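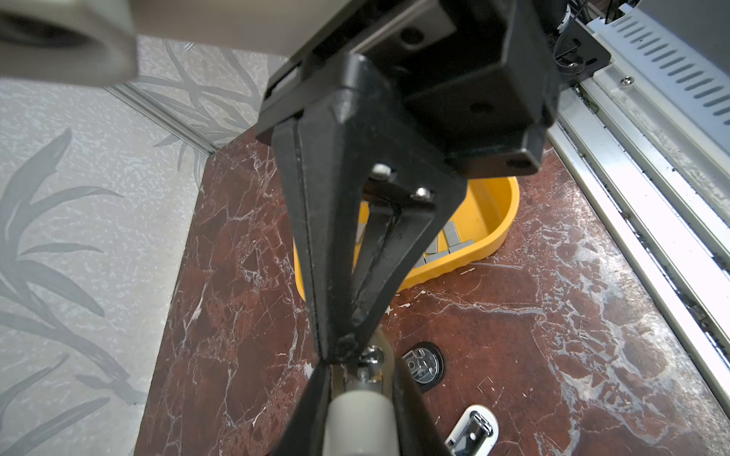
Drullar asked me under the last thread why I don't simply buy a ready gripper, because for the hours I put in I could have two of them by now. Fair question. I will try to answer in this thread, and also write where the build stands.

1/ I like to know what is inside. When a bought gripper stops closing, I write to the support and wait. When mine stops closing, I take the screwdriver. It is slower at the beginning and faster later, at least I tell myself so.

2/ The job this month is small office things. Staple strips out of a tray, one at a time, and placed in a line. It sounds boring and I chose it for this. A strip of staples is thin, it is slippery, and it likes to lean on its neighbor.

3/ The tray is yellow for a simple reason: gray strips on a dark red table were hard for my detection code. On yellow it finds them much better. I spent two evenings on camera settings before I tried another color of tray. Please learn from me.

4/ The marble is also not a friend. The white veins look like thin long objects to the software, and in February the arm tried to pick up a vein many times in a row, very patient. Now I mask everything outside the tray rim.

5/ About the fingers. They are long and narrow toward the end, so they can go between two strips. The price is that they bend. My first pair was printed with too few walls and opened like a flower under load. This pair is stiffer, with a crossbar held by screws. I check the screws before each session now, after one came out in the middle of a run and I was searching for it under the furniture.

6/ Numbers, for people who like numbers. Last long session: 300 attempts, 192 strips taken and placed correctly. From the failed ones, 81 were the same mistake – two strips come up together and the second falls on the way. The rest are mixed and I did not sort them yet.

7/ Someone from the Nurville workshop wrote that I should tilt the wrist a little before closing, so one finger touches the strip first and pushes it away from the others. I tried it by hand, with a strip between two rulers, and it feels right. In the code it is more work, my approach path is straight down and I was proud of it.

8/ Another idea was to shake the tray before each pick. I don't want to do it. The table already has crumbs and dust from everything I do on it, I don't need staples also.

9/ To the person who asked about the stapler: yes, it is the next step. First take the strip, then load it. I know that opening a stapler with one arm is a different level of difficulty. I will probably make a holder for it and cheat a little.

10/ Cleaning. The grooves of the aluminum rail collect dirt like nothing else. I use an old toothbrush and a dry cloth. If you have a better method which does not need to take the rail apart, write me.

11/ The finger files will go to my Stokora page when the tilt works. Not before, I don't want that people print a version I will change next week. The old flower version is still there if you want to laugh.

12/ Drullar, so this is my answer. Also the ready ones which I looked at had fingers too wide for this tray, so I would print new fingers anyway.

13/ Small addition, two people asked already: black filament, normal PETG, nothing special. Slow first layer.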